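Nidby Linen Reuse Project: Progress Report to the Galbraith Fund
August 2026
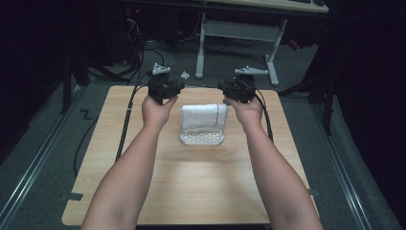
Report No. 4, page 2

1. Status against work plan

The project collects retired hotel and clinic textiles in the Nidby area, sorts them by fiber content and condition, and returns usable stock to shelters and day centers. Collection and sorting are on schedule. Laundering is behind schedule for the reasons set out in section 3. The remaining work packages are unchanged from the previous report.

2. Collection and sorting

Nine sites now supply textiles under signed agreements. The two most recent, both in Sirnport, joined after the January review. Material is weighed at pickup and again after sorting; the difference is recorded as moisture and packaging loss.

Sorting follows the grading sheet approved last year. Grade A items go directly to laundering. Grade B items need hemming or stain treatment. Grade C items are cut for cleaning cloths or passed to the fiber recycler. Towels make up most of Grade A by weight. Sheets fall mainly into Grade B, with center wear the usual defect. The share of polyester blends is higher than the original proposal assumed, and this lowers the price paid by the recycler for Grade C.

Folded towels are now packed to a single standard size so that the cartons close without overfilling. The earlier practice of packing by weight led to split cartons at two delivery points.

3. Laundering

The Trokach laundry was out of service for nine days while a drain line was replaced. Work in progress was held in dry storage and no stock was lost. The backlog at the close of the reporting period stood at 36 cartons, all Grade A. The laundry has agreed to an additional evening load until this is cleared. No extra charge applies.

Rinse temperature was raised following complaints of detergent residue from one day center. Residue tests on later loads were within the contract limit. Energy use per load increased as a result and will be shown separately in the next financial statement.

4. Distribution

Deliveries were made to all receiving centers on the agreed list. One center asked to move from monthly to quarterly delivery for lack of shelf space, and the schedule was amended. Return slips are still incomplete. Four centers did not report quantities received, and their figures are excluded from the totals in Annex B.

5. Budget

Spending on transport is under budget. Spending on cartons and labels is over budget owing to the change in carton size. We request approval to move the unspent transport amount to the packaging line. The total award would not change.

6. Next period

Clear the laundering backlog at Trokach.
Renew the Sirnport pickup agreements.
Issue a shorter return slip to receiving centers.
Obtain a second quotation for Grade C recycling.

Annex A (weights by grade) and Annex B (deliveries by center) are attached.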